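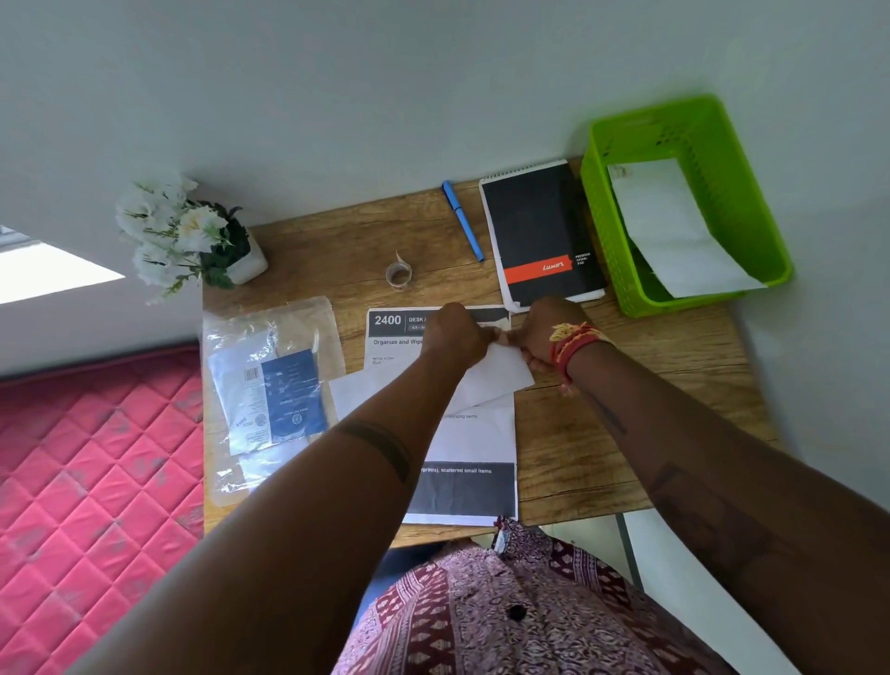 Jenoseck trial group – minutes, November meeting

Present: Nosipho Hlongwane (chair), Leobardo Cuevas, Pravesh Van der Merwe, Pieter Van der Merwe
By phone: Sipho Mabuza (joined 10:20)
Minutes: Leobardo

1. Last month's minutes
Approved with one fix. The Skarano arm was returned to Shearer with its spare cable, so that line can come off the list.

2. Where we are with the Jenoseck service
Nosipho opened by saying this is the most fun she has had reviewing anything for Jamgate. For anyone who missed October: Jenoseck sells first-person recordings of everyday hand work, sorted by task, for teaching home robots. We have the trial pack of 400 clips and are deciding whether to take the full desk and paper set.

Pravesh has watched 200 so far and is very happy with them. The folding and envelope clips are his favorites – both hands stay in view and there is real clutter on the desk, tape and a pen and a notepad, the kind of stuff our arm has to cope with. He would like the whole group to sit down and watch a batch together.

Pieter asked if the small paper jobs are too hard for our gripper right now. Pravesh thinks yes for adhesive strips, no for picking up and turning an envelope. Pieter is going to try the second one on the bench anyway.

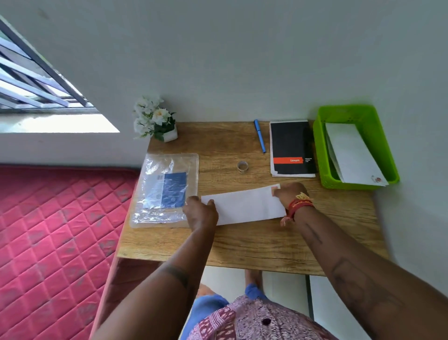

Sipho joined here and asked about labels. Each clip comes with a task name and a start and end time. He wants the labels to go one level deeper (reach, grip, fold, let go) and Jenoseck has told him they can do that on new orders. No price for it yet. Everyone liked the idea a lot.

3. Task sheets
Long talk on this one, and a good one. The sheets say what should be on the desk at the start, what to do, and where things go at the end. Leobardo loves that the end state is written down, it makes scoring a run so much easier. Nosipho pointed out that a few sheets read differently to different people, "organize" being the worst offender. Agreed to send Jenoseck a short list of wording changes. Pieter has most of it written already.
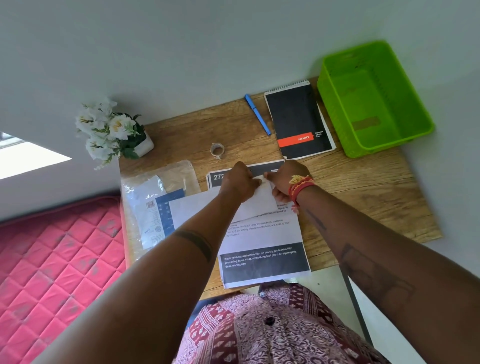
Handling folded white paper over the printed sheets, trial pack, desk tasks

4. Size of the order
Options are to stay with the trial pack or move up to 500 clips with the deeper labels. Sipho favors 500. Pravesh too, provided 15 of them are set aside for testing and stay out of training. Pieter wants to see his bench results first. Left open until the price comes in, but the mood was strongly for going ahead.

5. Any other business
Shearer has offered us time on their second bench. Yes please! Leobardo to reply.
Pravesh's viewer crashes on the longer clips. Sipho has a newer version and will pass it on.

Actions
Pieter – envelope pick and turn on the bench; finish wording list
Sipho – get label price from Jenoseck; viewer to Pravesh
Pravesh – watch the rest of the pack, choose a batch for the group
Leobardo – reply to Shearer

Closed 11:35.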